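Noch ein Nachtrag vom Freitag, bevor ich es vergesse: Inger hat jetzt doch unterschrieben! Sie bleibt also bei uns und geht nicht rüber ins Lager zu Rorkon, wo seit Juli nachts kein Mensch mehr arbeitet. Ich hab mich so gefreut, dass ich ihr fast den Kaffee über die Jacke gekippt hätte.

Bei uns läuft es ja anders herum. Früher hab ich Waschtische geputzt und abends war der Rücken hin, jetzt putze ich Waschtische, damit eine Maschine es lernt (und der Rücken ist trotzdem hin). Die Greifer in beiden Händen, die Würfel mit den schwarzen Mustern immer schön frei halten, und dann von vorn.

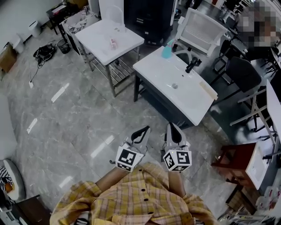 Vasley, Montag, 5. Oktober 2026

33 Durchgänge am Becken, mein Rekord. Heikki meint, mit 2000 wären wir durch, und dann? Da hat er in seinen Tee geguckt. Tamsin will in die Wartung wechseln und hat sich schon für den Kurs angemeldet, 12 Abende, ich überlege noch. Mit sieben Leuten aus der alten Schicht haben wir angefangen, und Euan fehlt mir immer noch, der hat beim Wischen wenigstens gesungen.

Komisch ist, dass ich jetzt auch zu Hause so greife. Daumen und Zeigefinger, langsam hin, langsam zu. Morgen Stundenzettel abgeben!!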